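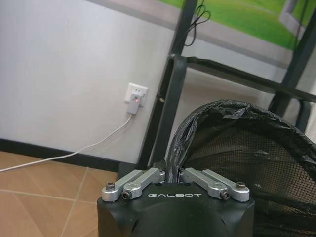 Part 4. Checking the fingers and the wrist camera before a bagging run

I wrote this part after Davina Carnegie and I set up the second Plullero cell, so it follows the order we ended up liking best. You'll want a hex key set, a dry cloth, a paint marker and the cell tablet. If you haven't done Part 3 (homing the arm), go back and do that first, please!

The job the cell does is simple enough to say: take hold of the bag, lift it clear of the basket, tie it off and put a fresh one in. The gripper has to be in good shape for all of that, because thin plastic is a nasty thing to pick up and it finds every rough spot on a finger.

Caution: Press the stop button and hang your tag on it before you put a hand anywhere near the fingers. Pausing from the tablet isn't the same thing. A paused arm can still be started by whoever picks up the tablet next.

4.1 Getting a good view

1. Bring up the wrist camera on the tablet and choose Live.

2. Jog the arm until the basket rim is in view behind the gripper. You should have the GALBOT lettering on the housing along the bottom and a finger on each side. I like a bit of floor and wall on the left as well, as it makes it easy to tell if the camera has been knocked.

3. Open the fingers all the way. Look at the gap between them and check that both sides sit at the same angle. If one leans in further than the other, stop here and go to 4.2.

4. Save the view under the name of the cell. Ours is Sulell, so the file is just "sulell open". Keep the old ones too.

Note: A glossy black bag throws back a lot of light, and the camera will sometimes darken everything else to make up for it. If the metal on the fingers looks grey and flat on the tablet, turn the exposure lock on and set it to 80. Write down whatever it was before, in case you want to go back.

4.2 Finger screws

5. Stop button, tag. (Yes, again. Eetu Huttunen made me put it in twice and he was right.)

6. Wipe both fingers with the dry cloth, paying attention to the pivots where the two links meet. No spray cleaner on the pivots, please. It carries grit inwards and you'll be back in a week wondering why one side is stiff.

7. Start with the left finger. Seat the key properly in the outer screw, nip it up, then do the one on the front link. Do the right finger in the same order.

8. Move each finger by hand through its travel. It should feel smooth, with a little drag. A click or a catch means the pivot needs to come out, and that's covered in Part 7.

9. Put a stripe of paint marker across each screw head and onto the metal beside it. Next time you can see straight away on the camera whether anything has turned.

Caution: Don't lean on the key. These are small screws going into aluminum, and a stripped thread means a new finger assembly. Vilja Juntunen keeps the spares in the Plarkell cabinet, bottom drawer.

4.3 Basket, bag and cables

10. Check that the bag is folded right over the rim the whole way along. Loose wrinkles are fine, and so is a loop of plastic standing up. The arm quite likes having something to grab.

11. Run a finger along the mesh just under the rim, looking for broken strands. A snag in there will hold the bag back when the arm lifts, and you'll get a "load not clear" message that has nothing to do with load.

12. Look for anything dangling from the stand. If a cable can swing into the arm's path, tie it back to a post. Jog the arm slowly past it before you trust it.

13. Keep cords on the floor over by the wall, well away from where people walk up to the cell.

4.4 Test lifts

14. Clear your tag, release the stop and run the test routine at speed 16. Watch the first lift from beside the stop button with your hand ready.

15. Let it do 14 lifts. I used to do fewer, but Teemu Jääskeläinen had one slip on the very last lift of a longer set and I've been a believer ever since.

16. Open the Live view again and compare it with the one you saved in step 4. Check the paint stripes while you're there.

If a bag slips during the test, look at the fold over the rim before you touch the grip force. Mine has nearly always been the fold!

Repeat 4.2 every 4,000 lifts, or sooner if the cell has been moved. The counter is on the tablet under Toivonen > Service, and Aicha Benmoussa can reset it for you once the sheet is signed.

Next: Part 5, Tying off and drop position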